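Towel on the counter instead of a dish rack, anyone else?
Kitchen & Home > Small Kitchens

mpolitis
Wednesday, August 21, 2019
Okay, so I gave up on dish racks. We moved into a place with maybe 2 feet of usable counter and the Julness rack I'd been hauling from apartment to apartment ate the whole thing. Plus the tray underneath got slimy no matter what I did (I know, I know, empty it). So now I just spread a blue bath towel over the counter, put the small stuff on it, and hang the towel up afterward.

It's been great for the odds and ends! Chopsticks and skewers always fell right through the slots in the rack, and on terry they stay where you drop them.

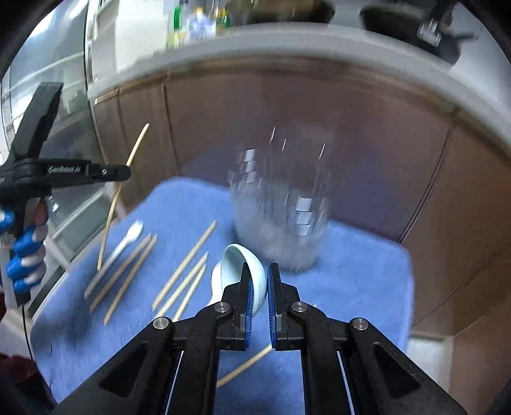 My one real question is the soup spoons, the ceramic kind. They never want to sit flat, so I've been propping them bowl up against a glass. Is there a smarter way? I've chipped two already and the set was from Kokkinos, which closed, so I can't get more.
- Myrto

wurachfan
I did this for 6 years and then my sister bought me a Wurach mat and I never went back. A towel stays damp, sorry. Mine smelled like a gym bag by Thursday.

tinygalley
Disagree with wurachfan, those mats smell too if you leave them lying there. Any cloth does. I have 20 or so cheap towels and grab a fresh one every night. Wash them hot, no fabric softener, softener makes them useless.

Lay the spoon on its side with the handle tucked under a fold of the towel. No glass needed.

hutar_owner
Wood is what I'd worry about. Chopsticks lying flat on a wet towel will get black spots. Stand them in a jar, tips up. I have the little Hutar cup with holes in the bottom and it takes up no room at all.

mpolitis
@tinygalley the fold! Trying that tonight. @hutar_owner hmm, mine are the cheap thin ones so I'm not too precious about them, but a jar I can do.

wurachfan
20 towels in a small kitchen?? Where do they go?

tinygalley
On top of the fridge, rolled. Takes less space than you'd think.

hutar_owner
Forgot to say, if your glasses get cloudy at the bottom, soak them in white vinegar for a bit. Worked on most of mine, the really old ones stayed cloudy.

wurachfan
Vinegar I will agree with. Still team mat.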